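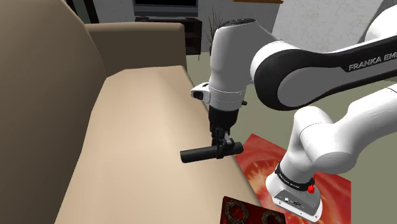
May 20, 2026

Dear Shona Forsyth,

I hope this finds you well and rested. It has been a full spring at Hemuris, and I have been looking forward to sitting down with a pot of tea and telling you how your grant is being put to work.

The Tuesday evening chanting and study circle has now met every week since the winter, and we have 48 regulars on the list, up from the 60 names we started with if you count only those who really come! Some drifted off once the scripture reading got harder, as Heriberto Huamán warned me they would, and I've stopped fretting over it. The ones who stayed are bringing their parents and their neighbors.

In April we held the two-day silent retreat you helped pay for. The rain was dreadful and the supper bell went missing — but the silence held, and several people wrote to me afterward about sleeping properly for the first time in months. Fares Saliba led the early meditation both mornings and has agreed to do it again in the fall.

The printing is behind, I'm sorry to say. We ordered 1,000 copies of the little prayer book, and Fung-ping Peng is still checking the translations, line by line, with more patience than I have. I expect proofs by the end of next month. Printing money not yet spent is being held over, with your permission.

Do come and sit with us one evening if you can.

With love and thanks,
Sinéad Mac Giolla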